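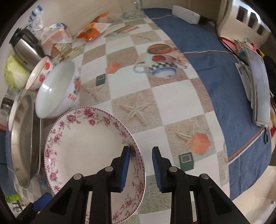

Care of Turntables, Mixers and Records in the Home
Household Guidance from the Stukum Sound Library

Members who borrow playback equipment from the Library are asked to read this page before the first use. The advice applies equally to equipment owned privately. It covers placing, cleaning, cabling and storage, and assumes no technical knowledge. Settings within DJ or recording software are dealt with on a separate page.

Choosing a place for the equipment

A turntable should stand on a heavy, level surface that does not move when a person walks past. A low cupboard against an outside wall is usually better than a shelf fixed to a partition. Where the floor is made of suspended boards, the equipment should be kept away from the middle of the room.

Check the level with a small spirit level laid on the plinth, first from left to right and then from front to back. Do not lay it on the platter while the platter is turning. Where the feet are adjustable, raise the lowest corner first. Folded card under a foot will serve for an evening but packs down with time.

Loudspeakers should not share a surface with the turntable. If a low hum builds up as the volume is raised, and falls away when the stylus is lifted, the sound from the loudspeakers is probably reaching the cartridge. Move the loudspeakers to separate stands before changing anything else.

Equipment must not be placed above a radiator, in direct sun, or within reach of a boiling kettle. Kitchens are suitable for listening but are poor places for keeping records, as grease in the air settles in the grooves.

Dusting faders and knobs

Most crackling from a mixer comes from dust beneath the faders. Before cleaning, switch the mixer off and unplug it at the wall. Remove the fader caps by pulling them straight up. Caps should never be levered off with a knife or screwdriver, which will mark the panel and may bend the stem.

Brush along the slot with a clean, dry paintbrush, holding the mixer on its side so that the dust falls out and not in. A vacuum cleaner nozzle may be held near the slot but should not touch it. When the slot is clear, move the fader from end to end 30 times. This is often enough to restore a quiet channel.

If crackling remains, a contact cleaner sold for use on faders may be applied sparingly. General-purpose lubricating sprays are not suitable. They remove the grease supplied by the maker, and the fader becomes loose and noisy within weeks. Mixers on loan from the Library should be returned for this work and must not be sprayed at home.

Knobs and caps may be washed in a bowl of warm water with a drop of washing-up liquid, provided they have been taken off the mixer. Leave them on a towel overnight. Replace them only when fully dry, with the pointer line facing the same way as before. It is sensible to note the positions on paper before any are removed.

Panels are to be wiped with a soft cloth, slightly damp. Kitchen cleaners, window sprays and white spirit will lift printed lettering.

The stylus

Brush the stylus from back to front only, in the direction in which the record travels. Brushing from side to side may bend the cantilever. Use the brush supplied, and keep it in its cap. A fingertip should never be used.

Fit the stylus guard whenever the turntable is to be moved, even from one end of the table to the other. The tonearm should be locked in its rest and the platter removed if the turntable is to leave the room.

Tracking weight varies between cartridges, and the figure given in the cartridge leaflet should be followed. Adding weight to stop a record skipping is a common fault in home use. It wears the groove, and the cause is more often a dirty stylus or a surface that is not level.

Cleaning records

Dust each side with a dry carbon-fibre brush before play. Rest the brush lightly on the turning record, allow it to make 2 or 3 turns, then draw it slowly towards the outer edge and lift it away.

For records that are visibly dirty, proceed as follows.

1. Lay a clean, folded towel on a flat surface.
2. Dampen a microfibre cloth with distilled water. Tap water leaves a deposit in hard-water districts.
3. Wipe along the line of the grooves, never across them, keeping the label dry.
4. Turn the record over and treat the second side.
5. Stand it in a clean rack until dry, away from heat.
6. Return it to a new inner sleeve. A cleaned record put back in an old sleeve will pick up the same dirt.

Shellac records must not be cleaned with any product containing alcohol. Members who are unsure what a record is made of should ask at the desk.

Cables

Signal cables and mains leads should be kept apart. Where they have to cross, they should do so at a right angle. Do not bundle them together behind the cupboard, however tidy this may look.

Label both ends of every cable. A strip of masking tape folded over on itself and marked in pencil is adequate and leaves no residue if changed each year. The Library's own leads carry coloured Braminik tags, which should be left in place.

To put a cable away, form loose loops the width of a dinner plate and secure them with a hook-and-loop strap. Winding a cable round the hand and elbow twists the conductors, and the break normally appears close to the plug, where it is hard to find.

The earth wire from the turntable must be connected to the earth post on the mixer or amplifier. A steady hum that stops when the tonearm is touched generally means that this wire has come off.

Storing records and cases

Records are to be stored upright, close enough to support one another but not so tightly that a sleeve has to be pulled. Leaning records will warp. They should not be piled flat.

Divide a long shelf with uprights so that no section has to bear the weight of the next. Flight cases should be opened and aired after use in cold or wet weather, and a cold turntable should be left switched off in a warm room for 4 hours before it is played. This is of particular importance in February, when the van deliveries begin early and equipment arrives chilled.

Routine to follow

Each use: dust the record, brush the stylus, close the lid afterwards.
Each week: wipe the panel and lid, work each fader through its full travel.
Each month: check the level, examine plugs and leads, brush out the fader slots.
Each year: inspect the belt where one is fitted, renew labels and worn inner sleeves.

Faults and returns

Borrowed equipment showing a fault should be unplugged and brought to the Jakubowski Room during opening hours. Bench checks are carried out on Wednesday from 7 in the evening. Members are asked to bring the mains lead and the Genetti record card issued with the loan, on which the fault should be described in a few plain words, including which channel is affected.

Dust covers, spare inner sleeves and stylus brushes may be bought at the desk. Distilled water is not stocked.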